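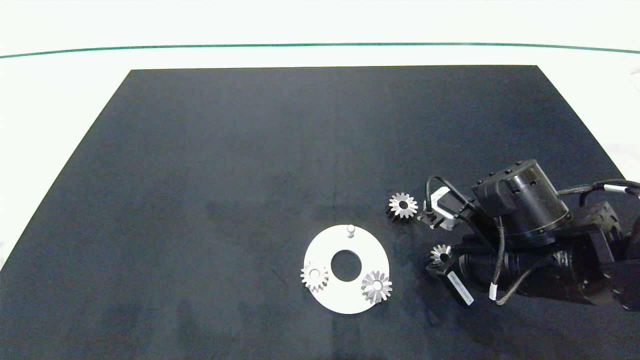

I was ready to dislike the mat. Everything about the way Piklow sells it made me suspicious, starting with the word "workspace" six times on one page and ending with the price, 50 dollars for a dark rectangle you put on a table you already own. A towel does the same job, or so I've been telling people for years.

Still, I bought one in August, and it's been under every small project since. The current one is the Skadetti gear set, which came with metal gears, a flat white plate with a hole in the middle, a little silver peg, and a booklet I'd call optimistic.

Let me get the good part out of the way. Silver gears on a dark mat are easy to see. On a bare white table I lose small shiny parts all the time, especially with the light coming in strong from the far side. I also like that the mat is big. There's room to leave a gear off by itself while the others wait on the plate, and I don't have to clear everything every time I lay out a piece.

Now the complaints. The product page says the surface "stays like new." Mine has smudges and a few thin scratches, and I'm not rough on it. I wiped it with a damp cloth, then with dish soap, then with the spray Piklow sells separately (of course they do), and I couldn't tell you which one did more. I wouldn't buy the spray again.
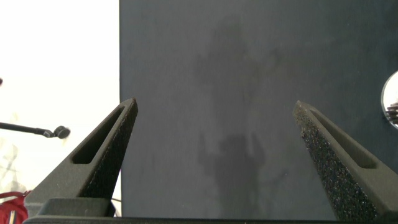 The other claim I don't buy is that a mat makes you more organized. It gives you a place to put things down. If you're the kind of person who mixes up the gears, you'll mix them up on a nicer surface. The Skadetti booklet has the same habit of promising too much. It says the teeth "find each other," and in my experience they find each other after you've turned one of them back and forth for a while and said a few words you wouldn't print in a booklet.

I do think the plate is well thought out. It gives the work a center, and the white is a decent background in its own right. My only gripe is that it's a bit small. Set a larger gear near the rim and it hangs over the edge, and then you're nudging it back and bumping whatever is next to it.

I went looking for other opinions and found a long thread on the Rudcombe hobby board, 164 replies, most of them about whether you should sort gears by size or by tooth shape. I sort by size. The tooth shape people seem very sure of themselves.
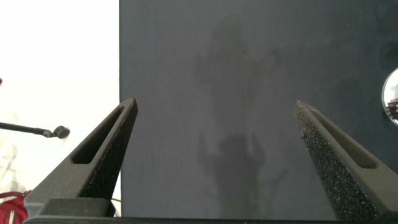

## Would I buy it again?

The gear set, probably. The mat, only on sale. Ojo makes one that looks the same to me for 30 dollars, and if there's a difference worth 20 more I'd like somebody to show it to me. The reviews on the Piklow page won't help, I read a bunch of them and half were written the day the box showed up.

I'm leaving mine out on the table for now. If the scratches get much worse I'll post an update.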